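4.2 What a finished row of stitches can tell us

Crabtree's guide to wound closure treats evenness as the mark of good work: equal gaps, equal bites, knots all lying to one side. We are less sure. Evenness is easy to score from a still, and that may be most of its appeal. The edge of the wound itself is harder to judge, and in Figure 7 the instrument lies over much of it. 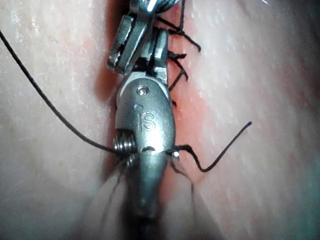 Figure 7. A narrow reddish incision running behind the instrument; faint red tint on both sides.

The Hartley scale gives 30 points for closure, 13 of them for knots. Catterall defends this on the grounds that a poor knot undoes everything else. Perhaps so, but a knot that looks small and tight from above may still slip under load, and the scale has no pull test.

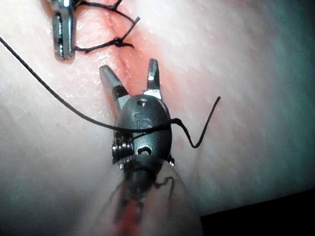
Reading time for this section: 4 minutes

Redness raises a second doubt. Raters at Horby were told to mark down any colour beside the wound, as a sign of rough handling. We can find no support for the rule. A pinkish-red band beside a cut says little about how the thread was passed, and the raters had no view of the same surface before work began – so they had nothing to compare it with.
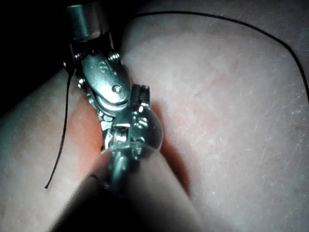 Access is the third matter, and the Skirken protocol passes over it in one line. It assumes a flat, open field. Wounds in folds and hollows are common enough, and a score earned on level ground should not be carried over to them. With skin rising on both sides of the tool and a rounded shape close in front of its lower end, as it is here, a rater would struggle to see the stitch at all. Of the 128 closures scored under Skirken, 27 were marked 'view limited' and then scored anyway. We would have left them out.

Tail length fares no better. Trarkard asks for equal tails, yet gives no reason beyond neatness, and we doubt that a patient would notice.

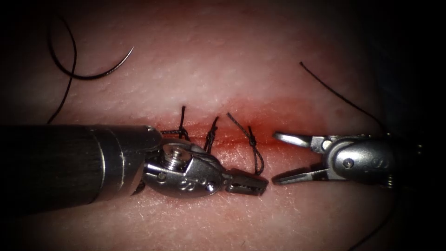
4.3 Agreement between raters

Dean Crabtree and Trevor Catterall scored the full set separately. Their totals were close, but their marks for spacing and for tails were often far apart, and we do not think a close total should hide that.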